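Minutes, production crew meeting, November

I took these because I had the only working pen, so please shout if I got something wrong. We started at 2 p.m. in the back office at Vidness and most of us had coffee in hand.

Last month's minutes were approved, with one fix: the hazers went to Dulovau, and I had written Cabrera. Sorry, all!

Wireless mics. We spent a good while on this one. The Plakden receivers kept dropping out at the Cabrera ballroom job, and two of us think it's antenna placement while the rest blame the old cables. I'm firmly in the cable camp. We agreed to swap every antenna cable before the next ballroom show and scan for open channels at load-in – before the house crew turns on their own gear, please. If we still get dropouts we'll rent a distribution unit and talk about buying one in the new year. 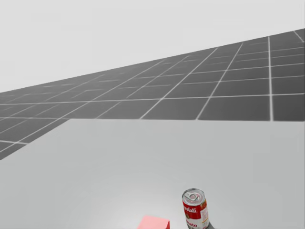
Rendered tabletop with pink-red cube and soup can, gray tiled floor behind.

Batteries. We're going through far too many disposables. I asked for $2000 to move all the handhelds and belt packs to rechargeables, and got a yes on $200 for a trial set (I'll take it). Chargers will live on the shelf by the loading door. Dead ones go in the red bin and nowhere else.

Dulovau festival. Call time for the audio crew is still not settled. The client wants line check done 15 minutes before doors, and I said we need more than that with a shared stage. I'll write to them again and post the answer on the crew board.

Any other business: the van needs new ratchet straps. Approved.

We wrapped up at 3:15 p.m. Next meeting is in the same room, same time, next month.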